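Search this site Go

Print this page | E-mail this story

The Ferry to Natier

by Nélida Ocampo

Oct 23, 2019

Adi Liew had the letter in his coat and the coat over his arm. The ferry was late. A man in the ticket office at Dudville said it would come when the tide let it, and went back to his sandwich.

The letter was from his aunt's solicitor, a firm called Slaoui. It said the house on Natier was his if he wanted it, and that he had until the end of July to say so. There was a debt of 219 pounds to the coal merchant. The rest was in order.

He had been to the house twice as a boy. He remembered a blue jug and being told to keep his elbows in. His aunt had taught at the island school and did not like visitors to talk before breakfast.

A woman with a dog sat down beside him and asked if he was going over for the sheep sale.

"No," he said. "For a house."

"Whose?"

He told her. She nodded and looked at the water for a bit.

"She owed me a ladder," the woman said.
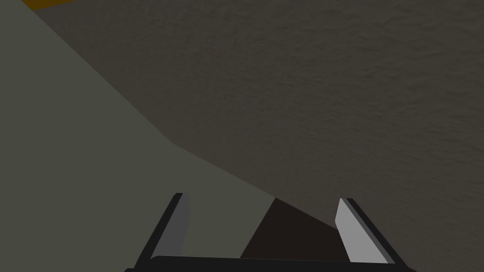 Two

The key was with the neighbour, as promised. The front door stuck and he had to put his shoulder to it. Inside it smelled of soap and cold ashes. The blue jug was on the windowsill, smaller than he had thought, with a crack down the handle.

He went through the rooms with his coat on. In the back bedroom he found her school registers, tied with string, and under them a tin with 105 pounds in it and a note that said COAL. So that was half of it, nearly.

The ladder was in the shed. It had GERKULNESS FARM painted down one side in white. He carried it along the lane in the rain, changing shoulders at each gate, until he heard the dog.

The woman came out and looked at the ladder, then at him.

"You'll be stopping, then," she said.

"I haven't decided."

"Put it against the wall."

He put it against the wall. She held the door open and he wiped his feet.

Contact us | Copyright 2019, all stories remain with their authors | Back to top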